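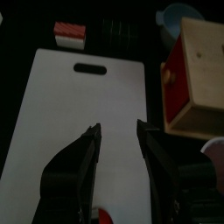
Figure 3. White plastic cutting board with oval handle slot, on a black tabletop.

4.2 Do separate boards change what people do?

The advice to keep one board for raw meat and another for everything else is so familiar that few papers bother to test it. Hermans and Srisuk are usually cited in support, but their survey asked people what they owned, and owning a second board is a long way from using it. Of the 17 households in our Plunside sample, 12 had at least two boards. In only a handful did the second one come out of the cupboard while we were visiting, and we suspect our being there helped.

We are also wary of the claim that plastic is the safer choice. Kong's early trials at Van Loon used new boards, washed once and swabbed straight away. A board that has been in a home kitchen for years is a different object - scored with a knife, rinsed in a hurry, leaned against a damp wall. The Emivport group did test older boards, but they scrubbed them for longer than any cook we met would put up with. Their result may well be right. It says little about ordinary kitchens.

Colour coding fares no better. Verstraete argues that coloured boards work as a reminder, yet he took his figures from catering staff who had been trained and were being watched by a supervisor. In our interviews, people with coloured sets often disagreed with their own partners about which colour was for fish. One woman had labelled hers with a marker and said the writing was gone by December.

White boards have their own supporters, who say that stains show up sooner and prompt a wash. We looked for this in our diaries and didn't find it. People washed the board when they had finished cooking, or when they needed it again, and stains were mentioned mostly as an annoyance.

26 shares | 3 comments

None of this means that separate boards are useless. It means the evidence has been asked to carry more than it can. Hầu's review for Brevier listed 13 studies in favour, and by our reading most of them measured knowledge, with behaviour left to the discussion section.
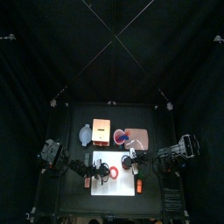 4.3 Washing and drying

Drying gets less attention than washing, and we think this is a mistake. Most of our households stood the board on its edge by the sink, where the lower side stayed wet well into the evening. We did not measure bacteria at this stage, so we make no claim about risk.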